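Been writing our house rules for hands near baskets this month and I have Opinions, so, a thread. (Sosel side of things, I do the shop-floor testing, please don't ask me about wheels.)

First rule, and the one I get the most grumbling over: write down the pose before you write down the task. Where's the hand, how far above the rim, which way is the thumb pointing. If two people read your sheet and set up two different starts, you haven't got a test, you've got a nice afternoon out.

Second: handles count as obstacles. Folding ones especially! They swing, they lean, they end up wherever the last person let go. Our sheet used to say "basket, upright" and that was it. Now it says where the handle rests as well, and the Callis lot have copied that line into theirs, which I'm choosing to take as a compliment.

Third: start empty. Every session, 3 dry passes over an empty basket before a single tin or bag of pasta goes anywhere near it. Yes, even if you did it yesterday. Yes, even if you're late for lunch.
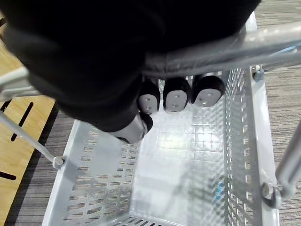
Somebody at Zovia asked if dry passes should go in the log. YES. Log them, number them, keep them. We've got 1,229 runs in ours so far and more than 600 of those are dry, and they're the ones I go back to when a fingertip starts reading oddly.

Shiny stuff deserves its own line too. Pale metal under shop lights is a pain for any camera, so note the lighting and don't shift the basket halfway through to get a prettier picture. (I have done this. I have been told off.)

What I still can't settle is speed near the rim. Lammers wants one limit for everything, I'd like a slower one for the last bit of the way down - we've been going back and forth since July and the document is somehow on comment 155.

If you do this sort of work and your sheet has a rule mine hasn't, send it over. Especially anything on mesh sides, ours is one line long and I wrote it in a hurry.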